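Renden Technical Library, Automotive Shelf: Minutes, Jul 25, 2025
Present: N. Masilela (chair), V. Steyn (minutes)

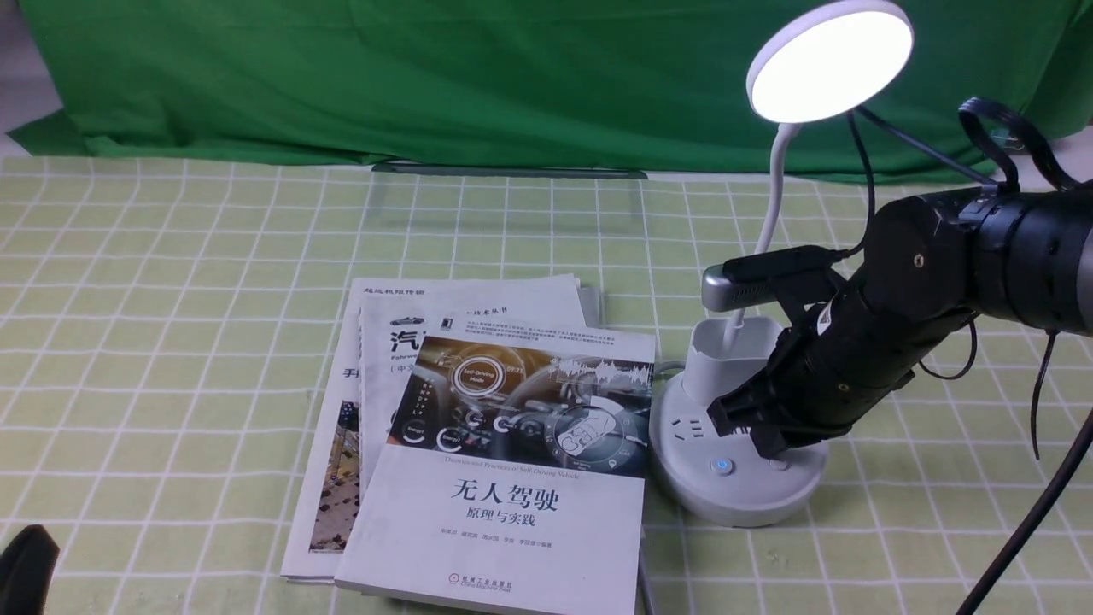

1. Minutes of the January meeting accepted without change.
2. Chinese-language paperbacks. Title on self-driving vehicles, theory and practice, to be cataloged under 409. Volume with "Fahrwerk" on the cover to go with chassis; Steyn to confirm series entry.
3. Shelf space. 68 slots open at Skelledberg. Transfer from Nultport deferred.
4. Labels. Order of 3000 approved.
Action: Masilela to send the title list to Dlamini.
Closed 3:40 p.m.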